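Flinovley Opens Registration for Its April Living Room Reset

1/18/26

Flinovley is delighted to announce that registration is open for its April Living Room Reset, a month of free home visits and evening workshops about the surfaces where everyday life piles up: the TV console, the top of the cabinet, the shelf by the door.

The first Reset drew 157 households. This year there is room for 300, and the Kenia neighborhood center will host the workshops.
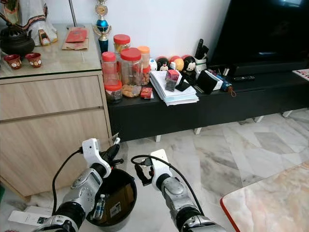 "I love a crowded console," said Asanka Nanayakkara, who leads the visits. "Snack jars, a stack of mail, a trophy, the good tea cups, they all say something about who lives there! We start with the papers, and people are often amazed at how much room they get back. The teapot can stay exactly where it is."

Each visit lasts two hours. Households sort their mail and envelopes first, then group food jars together and pick a spot for the keepsakes they want to see every day. Nothing leaves the home unless the family says so.

Visitors will also bring the new Ekanayake paper sorter, a simple folder set made by Clalik. Clalik is giving 3,000 of them to the program, enough for every household and workshop guest, with plenty left for local schools.

Registration is free at the Flinovley front desk and at the Kenia center. Evening visits fill up first, so early sign-up is a good idea.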